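1/ The Grakville council votes in March 2025 on whether to let the county jail hold people for other agencies at a daily rate. I read the draft agreement over two evenings. Notes follow, in the order I took them.

2/ The draft is 69 pages. Most of it is boilerplate. The part that matters is the section on who may be held and for how long, and it is short.

3/ It says a person can be held for up to 18 days before the county has to tell a family member or a lawyer where that person is. I read that line several times. There is no exception for parents of small children and none for people who are ill.

4/ The current county rule is 2 days. It was adopted after the Mostano case, when a man with diabetes was moved between three buildings and his wife called each of them and was told he wasn't there. The draft does not mention Mostano or say why the rule should change.

5/ I wrote to my council member in July and asked whether the daily rate would be paid into the general fund. I got a form letter about road repair. I wrote again and got the same letter.
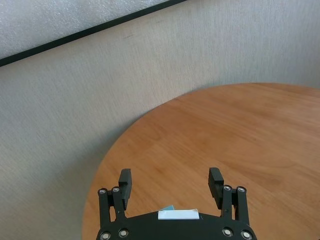 What the agreement leaves out

6/ Inspections. The jail is inspected by the county now. Under the draft, people held for another agency would be in a separate wing run by a contractor, Gistbridge, and county inspectors would need the contractor's permission to go in. An inspector who has to ask first is a guest.

7/ Medical care. There is one sentence on it. It says care will be "consistent with applicable standards" and does not say which standards or who applies them.

8/ Translation. Nothing at all. Plenty of people in the Ishida neighborhood speak English as a second language, and they are the ones most likely to have a relative in that wing.

9/ Ending it. Grakville would be committed for 7 years. The other side can leave with a month's notice.

10/ Several people have told me the town needs the money. I believe them. The library hours were cut and the bus to Mostano stops running before the late shift lets out. I would vote for a tax increase to fix both, and I would rather be asked to do that than be told the beds are already there so we may as well fill them.

11/ Someone replied that those held will mostly be people who broke the law. The draft doesn't say that. It says "persons referred," and a person can be referred without being charged with anything. If the council means charged, it can write charged.

12/ Public comment is at the start of the meeting, before the vote. You have to sign the sheet by the door. Written comments go to the clerk's office and are supposed to be attached to the minutes, so keep a copy and check that yours was.

13/ I'll post the page numbers for each section tonight for anyone who wants to read the wording for themselves.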